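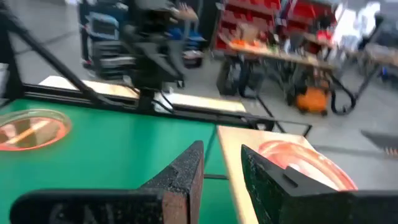

Talton tableware, orange-red series: gallery

The pictures on this page cover the Talton orange-red series from first samples to packed cartons. They were selected by Griet Kuipers from the 1,433 in the Ledetwood archive and are grouped by stage of work. Color was matched to the printed Kamath chart, which is kept in the archive drawer with the samples. Screens vary, so the gallery should not be used for color matching.

Surfaces

Green tabletop. Bright green was kept as the standard background for the series. Orange-red rims separate well from it, and highlights on the gloss are easy to find.

Light wood board. Used beside the green top for larger pieces. The pale tone picks up less color from the piece and gives a second reference for the rim.

Off-white panel. Washes out easily under strong light. Exposure is set on the rim of the piece and the panel is left to go pale.

Shapes

Shallow dish, side view. Foot and rim are parallel. The first version had a wider foot and was dropped in March after stacking tests.

Shallow dish, top view. The center is lighter than the rim, toward pink-orange. Octavio Tamayo logged this as acceptable for the series provided the change is gradual.

Large bowl, three-quarter view. Same color, heavier rim. The rim radius was increased twice to reduce chipping in transit.

Large bowl, upside down. The maker's stamp is centered on the foot. Early pieces carry the stamp off center and are listed separately.

Rim detail. Gloss reading is taken at three points on the rim and averaged. A single low reading does not reject the piece, but it is written on the card.

Checking

Flatness. The dish is set on the board and pressed lightly at opposite points. Any rocking goes on the card as R, with the side marked in pencil.

Stacking. Seven dishes to a stack, felt disks between them. Maham Jatoi tested taller stacks and found the lowest felt compressed too far to protect the rim.

Scratch card. Marks that cross the center are drawn on the card as a line, with length in millimeters. Marks under the foot are left off.

Packing

Jerka carton, open. Corrugated dividers, single layer. Large bowls go rim down – the foot is stronger, but the rim gives the wider bearing surface.

Jerka carton, closed. The label goes on the short side so that it can be read on the shelf. Older cartons have it on the lid.

Shelf, Thursday afternoon. Cartons waiting for collection. Dishes left, bowls right, rejects on the floor level with their cards attached.

Notes

Card layout by Socorro Montoya. Captions checked against the sample log by Maritza Ñahui. Full-size files can be requested from the archive by caption title.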